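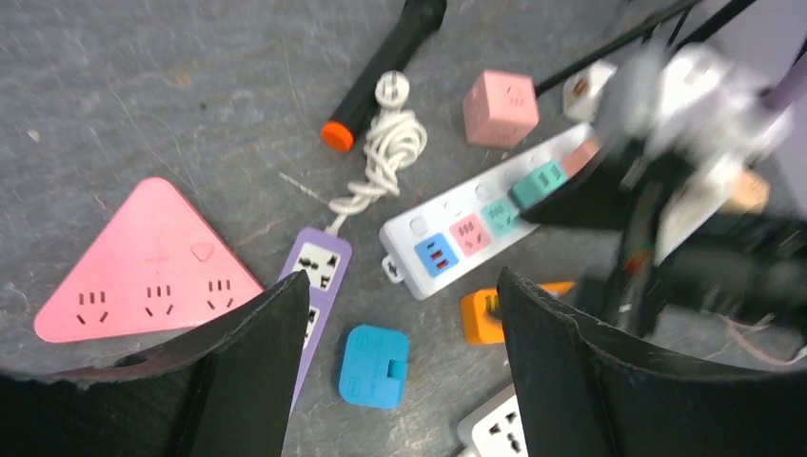
Teaching by Hand at Honbridge

The morning session at the Honbridge workshop begins with a gray work surface and a pile of household electrical goods. Power strips, socket adapters and cables are laid out at angles, some of them partly hidden by the gripper fingers. An operator then guides the arm through one short task, and the motion is saved together with the view from the wrist.

Each such recording is called an episode. The Gundthorpe project, which began in October, has now collected 1099 of them, and 400 involve power strips and adapters. The shapes vary a good deal: a pink triangular strip, a long white one with colored modules, a bright blue adapter with rounded corners. Cables receive particular attention. A braided cord can settle into a new coil every time it is put down, and a learning system that has met only one arrangement tends to fail on the next.

Operators work in periods of 15 minutes and then change places. The project's guidelines ask them to move at an even pace and to keep episodes in which a first grasp misses and a second is tried. Early collections left these out, and the system trained on them — an arm controller named Mostorard — had no means of recovering from a slip.

Review takes place at the Espinoza laboratory, where nine staff members check every episode before it enters the training set. Rejected recordings are kept in a separate archive and remain open to study by partner institutions.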